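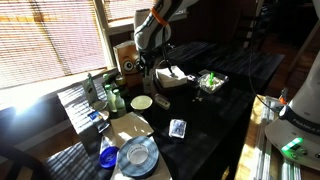

Plangate Evidence Locker: review for property rooms
Jun 21, 2023
Reviewed by Maxine Tawhiri

The Plangate is a steel temporary locker intended for police stations where officers deposit seized items outside office hours. The unit supplied to the Drerkby property room has 40 compartments in 3 sizes and was in daily use throughout the review period, during which 178 deposits were made.

Each compartment locks when the door is pushed shut and can be reopened only from the rear, by property staff. Officers required very little instruction. The doors close firmly, although the smallest ones need a harder push than the manual suggests, and on four occasions a door was left resting on its latch. A warning light would be a welcome addition.

Drug seizures present the usual difficulty. Bagged plant material is bulky, and the largest compartment will not take a full-length paper sack unless it is folded. The vented rear panel kept odour in the corridor to an acceptable level - an improvement on the Stubbs cabinet it replaced.

The audit log is clear and prints on a single sheet. Marjan Amini, property supervisor, compared 109 log entries with the handwritten register and found no mismatches. Exporting the log to other software remains awkward, and the supplier has promised a revised version in August.

The Godard range is cheaper and its compartments are deeper, but it lacks rear access. Stations with a separate, staffed store should prefer the Plangate. Smaller stations may find it more than they need.

Rating: four out of five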